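Adurance Project: Frequently Asked Questions
Can machines tidy up yet?

What chore does the project cover?

Picking up books from a table and putting them away. Children's picture books are the main test item. They are thin, wide and slick, and they come in many sizes.

Can a machine do it today?

In part. Our arm at the Putitz site made 778 attempts at lifting a single closed book off a bare table. It completed most of them. Stacks and shelves remain unreliable, and we do not recommend the system for use in homes.

Why does a flat book cause trouble?

Two fingers need an edge to close on. A closed book lying flat offers only its own thickness, and the lower finger has no room to get under it. A large cover is wider than the fingers can open, so gripping it side to side is ruled out. 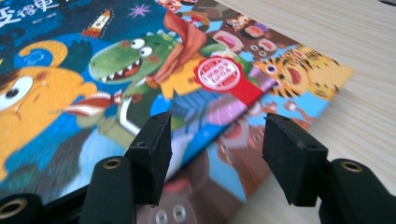
What happens with a stack?

The planner must find where one book ends and the next begins. Busy cover art makes this harder: a printed outline can look like a real edge. The usual fault is that both books move when only the top one was wanted.

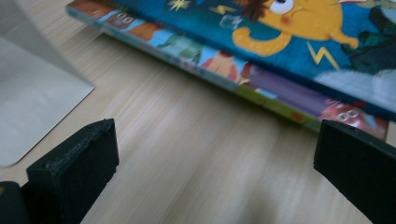

Page last changed: 18 May 2019

The second fault is sliding. If the top book is pushed to create an overhang, the lower one may travel with it. Pushing slowly helps with matte covers and does little for glossy ones.

How are the motions taught?

By hand. A person does the chore with a hand-held gripper in each hand, and the recorded motion is used for training. The current set holds 3,293 recordings. Sessions run 21 minutes, followed by a break.

Does it take two hands?

Often. One gripper steadies a holder or a neighboring book while the other moves the item.

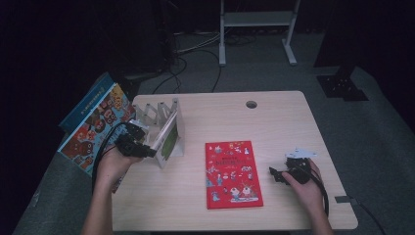 Timing between the hands is the weak point. The Letance controller runs each arm on its own plan and checks for conflict afterward, which adds pauses. A joint planner is due in December.

How does it compare with a person on speed?

Poorly. The longest successful single-book run took 105 seconds from first motion to release.

Can the same method be used in a shop or library?

Shih, our shelving trial, is testing that now. No results have been released.

Who answers technical questions?

Yao-tsung Shek, through the contact form. Please include the software version and the size of the book.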